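Olard Jewellery and Watch Box
Owner's guide

Section 4: Filling, sorting and storing

Read this section after you have unpacked the box and wiped it out as described in Section 3. The steps apply to both the small box (part 1411) and the large box (part 2466). Where the two differ, the step says so.

4.1 Before you start

You will need:
the box, open and empty
a soft dry cloth
small pouches or twists of tissue paper for chains
a small dish for loose pieces such as earring backs

Choose a flat place to work. A made bed is a good one, as a dropped earring lands softly and stays where it fell. Pull the duvet tight first. Small gold-coloured pieces are hard to find in a fold of fabric, and harder still on a patterned cover.

Have a lamp close by and turn it towards the box. Ceiling light alone leaves the inside corners in shadow.

CAUTION: Small parts. Keep children under three and pets out of the room while jewellery is laid out.

CAUTION: Do not rest the open box on a pillow or on the edge of the mattress.

4.2 Emptying your old box or drawer

1. Tip the contents out gently on to the cloth. Do not shake them out.
2. Take out anything that is not jewellery. Hair grips, coins and spare buttons will scratch the base.
3. Put broken pieces to one side for mending. A clasp that will not close should not go into the box, as it hooks on to everything near it.
4. Wipe each remaining piece with the dry cloth.
5. Leave anything that has been cleaned with water or liquid polish to dry overnight before storing it.

4.3 Placing the larger pieces

Watches and bracelets go in first. They take up the most room and the smaller things can be arranged in the space that is left.

1. Fasten the watch strap on its loosest hole.
2. Stand the watch on its strap with the face upright. Do not lay the glass against the base.
3. Place pearl or bead bracelets flat in a loose ring, away from the watch case. Pearls mark easily.
4. Put bangles against the side wall. The large box takes bangles up to 20 mm wide. In the small box, keep to narrow ones.

At this stage you can also lay the fine pieces on the base to see how much space they need before you separate them.
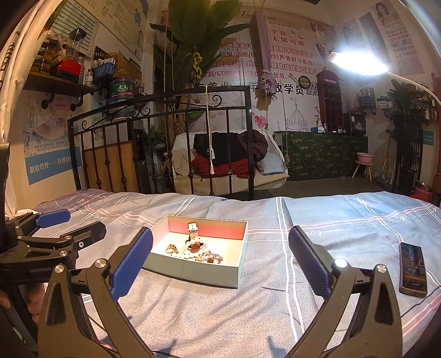
Watch standing upright, with the pearl bracelet and small pieces still to be sorted.

4.4 Separating the small pieces

Chains, earrings and thin bracelets tangle if they are stored loose together. Allow plenty of time for this part the first time you do it.

1. Lift the whole tangle out and put it on the cloth. Do not try to undo it inside the box.
2. Open every clasp you can reach.
3. Loosen the tangle from the outside with your fingertips. Do not pull on a single end.
4. For a tight knot, use two sewing pins, one in each hand, and open the knot from the middle.
5. Fasten each chain again as soon as it comes free and slide it into its own pouch. If you are using tissue, leave the clasp showing at one end.
6. Pair the earrings and push the backs on. Put single earrings in the small dish until the other one turns up.
7. Return the pieces to the box, heaviest first.

NOTE: A drop of baby oil will help with a bad knot in a plain metal chain. Do not use oil on pearls, leather, cord or anything with glued stones. Wash the oil off with mild soap and dry the chain fully.

NOTE: Plated pieces and solid gold can share the box but should not touch. Plating wears where it rubs.

4.5 Closing the box

1. Check that nothing is lying across the rim.
2. Close the box with a hand on either side. It should shut under its own weight – if it has to be pressed, something inside is standing too high.
3. If it will not shut, take the watch out and turn it on its side with a fold of cloth under the glass.

CAUTION: Do not put anything heavy on top of the closed box. The greatest safe load for either size is one thin magazine or similar.

4.6 Where to keep it

Keep the box on a dressing table, shelf or bedside cabinet, out of direct sunlight. The coloured surfaces will fade unevenly on a sunny windowsill.

Keep it at least 50 cm from a radiator and well away from a basin, kettle or humidifier. Steam dulls silver and is bad for leather straps. If the only free surface is also used for perfume and creams, put the bottles at the other end and wipe up spills at once.

Do not leave a mobile phone or a magnetic charger on or against the box for long periods. Some mechanical watches run fast or slow after being kept next to a magnet.

4.7 Routine care

Once a month, take everything out and wipe the inside with a dry cloth. For marks on the light-coloured base, use a cloth that has been dampened and wrung out hard, then leave the box open for an hour. Do not use alcohol, nail varnish remover or bleach wipes.

Silver that has gone dull can be stored with a Voltier anti-tarnish strip. Cut the strip in half for the small box. Change it when the printed date on the strip has passed, and keep it clear of pearls.

4.8 Common problems

Pieces slide about when the box is carried: line the base with a piece of thin felt cut to size, and carry the box level.

Watch falls over: fasten the strap one hole tighter, or stand it in a corner so that two walls support it.

Strap leaves a mark on the base: new brown and black leather can give off dye. Wrap the strap in tissue for the first few weeks.

Smell when the box is opened: leave it open in an airy room for a day. Do not spray anything inside.

For spare felt liners and replacement hinges, see Section 6. Text for this section by Stavros Psarras, revised November.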